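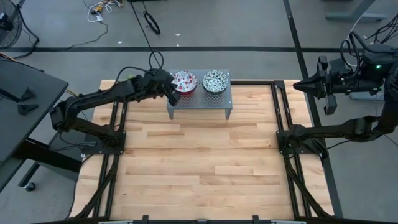

So I've finally sorted out the bowls. If you've been reading for a while you'll know that I went a bit daft over patterned bowls in June, when the shop in Clindville was selling off its Plarora range, and that they've been living in a wobbly pile next to the kettle ever since. Every time I wanted one from the bottom I had to lift out the whole lot, and I was forever setting them down on top of the post.

They come in two colours, red on the outside or a sort of greeny teal, and they've got flowers all over the insides. The red ones have red flowers with blue bits and I like them best, though I go back and forth on that. They're just the right size for porridge, or for soup if you're not very hungry, and a bit mean for pasta.

What I wanted was somewhere to put them that wasn't a cupboard. I looked at proper plate racks first and nearly fell over at the prices (one was 164 pounds, for a rack!). Then I saw one of those little grey metal stands with holes punched in the top, short legs, nothing fancy, and thought that would do. You get the top for one lot and the wood around it for the others – twice the room for not very much money.

My first go was to split them by colour, teal up on the stand and red down on the table. It looks lovely. It's also a bit of a faff, as I reach for the red ones most and they end up wandering all over the place by teatime. 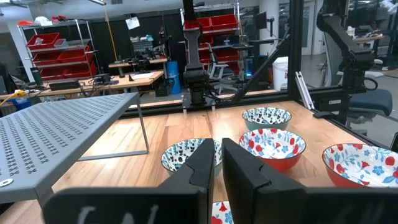 Yoo left a comment on my last post to say that bowls should never be nested without something in between, because the foot of the top one scratches the pattern in the one underneath. Kitchen roll cut into squares does the job, apparently, and Yoo has had the same set for 8 years without a mark on it.

Well, I went and looked at mine under the big light after reading that and I did find one faint line, so point taken. I haven't got the patience for cutting up kitchen roll, but I had a pack of Dremix felt rounds in the drawer left over from the chair legs and they fit quite nicely. I'm only bothering with them for the ones I stack. Anything standing on its own can look after itself.

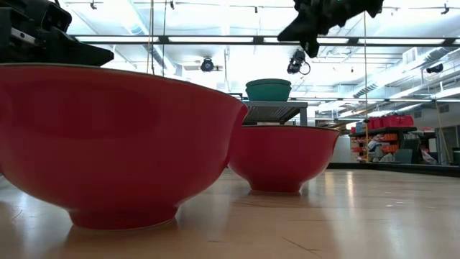 The other thing I've learned is to stack in twos and stop there. Three is where the wobbling starts, and you need both hands to get at the bottom one, usually when the porridge is about to boil over. Two you can pick up together without thinking.

I'm still undecided about the mugs. There might be space for them if I shuffle things along, but then it all starts looking like a jumble sale again, and I've only just got to the point where I can wipe down the wood without moving half the kitchen. I'll give it until the end of the month and see. If anybody has a clever way of keeping mugs that doesn't involve hooks (I can't be doing with hooks, I always chip the handles), pop it in the comments and I'll try it out.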